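Working Rules for Robot-Assisted Disassembly of Desktop Computers

Applies to all benches at the Soltmont recovery site. Read these rules together with the Drinis cell manual before starting a shift.

Before you begin

1. Disconnect the computer from power and hold the power button down for 5 seconds.
2. Enter the case number in the job log. Units without a number go back to receiving.
3. Remove the side cover by hand and lay the case flat. The arm is not to be used for opening covers.
4. Check the gripper bolts with the hand driver. A finger that moves under light pressure must be replaced.
5. Set the arm to reduced speed. Full speed is not permitted while an operator is within reach of the case.

Working inside the case

Cables come first, then drives, then boards. Approach each cable close to its connector and pull in line with the socket. Do not drag a cable across the motherboard. If a connector has a locking tab, the operator releases it with the arm paused.
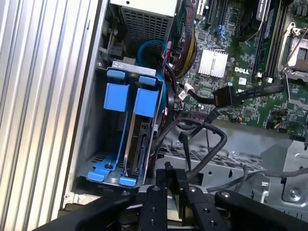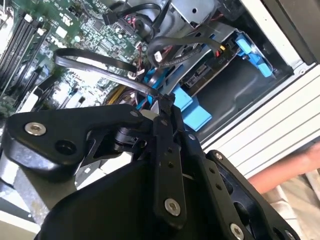 Open desktop cases with the gripper inside, near the drives and cables.

Drives held in plastic carriers are to be removed with the carrier attached. Press the release tabs by hand, confirm that the data and power cables are free, and then allow the arm to lift. If the drive does not move at the first attempt, stop and look for a cable that is still connected. Do not raise the grip force above the value in the cell manual.

Power supplies are never opened at the bench. Place them whole in the Rokley bin.

Hands and arms

An operator may steady the case only when the arm is paused or in guided mode. Keep fingers away from the space between the gripper plates at all times. Sleeves must be fastened at the wrist, and lanyards must be taken off. Long hair must be tied back.

Stopping work

Any person in the area may press the stop button, and no explanation is required. Work resumes when the shift lead has looked at the case and cleared the fault code. Code 296 (finger overload) also requires a new bolt check under step 4. Code 598 (lost position) requires a return to the home position with the case removed.

Record every stop on form 873, including those that lasted only a moment. Completed forms are kept with the job log in the Oshima cabinet until the January review.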